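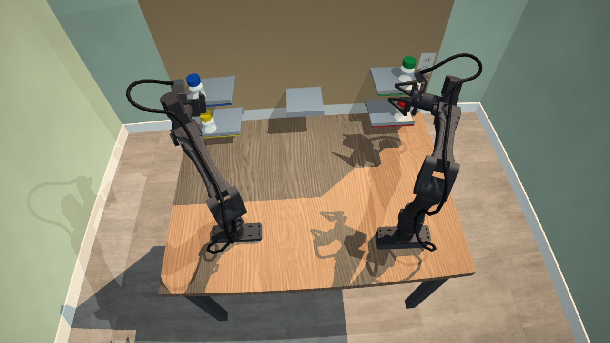 Five gray shelves against a brown back wall.

I moved my sourdough starter from 100 percent hydration to a stiff culture in December, and the maintenance schedule changed more than the bread did. The old liquid starter peaked and fell before I got home from work. The stiff one holds its dome through the evening, which suits a household where dough gets mixed at night.

My feeding ratio is now 1 part starter, 2 parts water and 5 parts flour by weight, kneaded by hand until no dry flour is left. 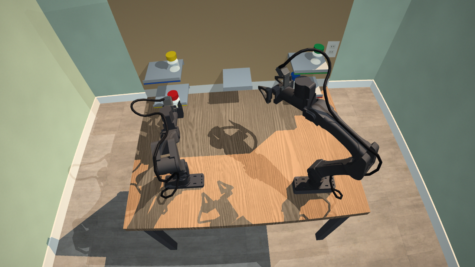
The dough for two large loaves uses 1,000 grams of flour, and I hold the salt at 2 percent. Bulk fermentation runs 8 hours on the kitchen counter – longer if the heating is off. Lejla Berisha, who lent me her notes on rye, keeps hers stiffer still and feeds it straight from the fridge. I tried that for two weeks and got a tighter crumb with less sourness. I went back to feeding at room temperature.

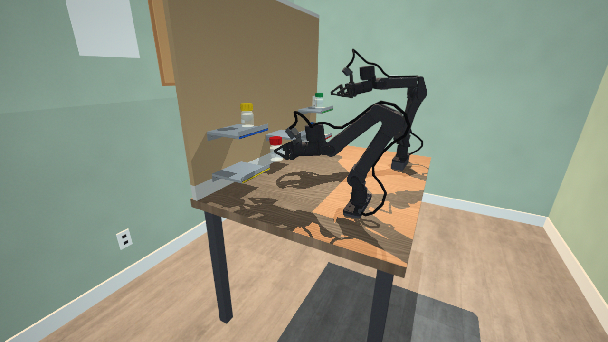 Does a stiff starter need a different flour?
Any bread flour will do. Whole wheat absorbs more water, so add a spoonful if the dough cracks when you knead it.

I still keep a small jar of the liquid culture for pancakes. Next I want to compare the two in the same rye formula, with the total water held constant.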